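3.2 Recogida de demostraciones

Para el conjunto Paiva quisimos empezar por algo sencillo y doméstico: vasitos y cuencos de plástico de colores sobre un paño verde. Grabamos 600 episodios teleoperados, de 30 segundos cada uno, y cambiamos la disposición de los cuencos entre uno y otro —con más paciencia de la que habíamos previsto, todo sea dicho—. 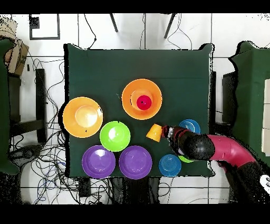
Figura 2. Brazo con un vaso amarillo en la pinza, vista cenital.

Según Juraj Vaněk, convendría conservar también los intentos fallidos, porque de ellos el modelo aprende a corregirse. Le hicimos caso con mucho gusto, y 94 de los episodios llevan por ello la etiqueta de fallo.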